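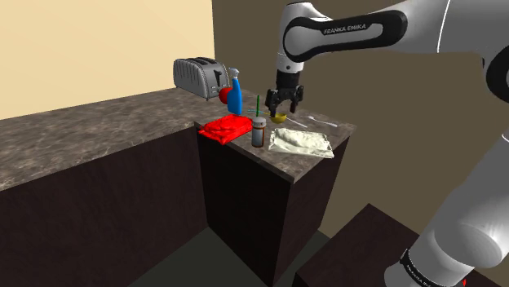 Living With a Stone Counter

The first thing a stone countertop teaches you is which member of the household puts a cut lemon face down and walks away. Marble is soft, and it takes acid personally. The dull spot left by lemon juice, vinegar or tomato isn't a stain, so scrubbing it only makes you tired. It's an etch, meaning a bit of the polish has been eaten off.

For small etches on polished marble, use a marble polishing powder, a damp cloth and more patience than you think you own. Work in circles, rinse, dry, and look at it from a low angle. On a honed finish, skip the powder or you'll end up with a shiny patch in a matte counter.

Oil is another matter. Mix baking soda and water to the thickness of peanut butter, spread it over the spot, tape plastic wrap on top and poke a couple of holes in it. Leave it for a full day. If the mark is paler but still there, do it again. We had one beside the stove in our Dultdale kitchen that took four rounds and outlasted two dish towels.

Daily cleaning is dull, as it should be. Warm water, a drop of dish soap, a soft cloth, then a dry one. Vinegar sprays are for other people's counters. So are scouring powders and whatever is in the orange bottle under my sink, which I keep out of loyalty.

To find out whether you need to reseal, drip water on the stone and leave it for 15 minutes. If the spot underneath has gone dark, get out the sealer. Wipe it on thin, wait as long as the label says, and buff off every bit of the extra. I once left a generous puddle to "soak in" and spent an evening removing the haze with my fingernails and bad language.

Sealer slows down oil and coffee. It does nothing about lemons.

A few smaller things:

Put a tray under the olive oil. The bottle drips. They all drip.

Hot pans go on a trivet, sealed stone or not.

Cut on a board. Marble scratches, and it's murder on knives.

Rust rings come from cans left standing in the wet. Shaving cream cans are the worst, should you be shaving in the kitchen.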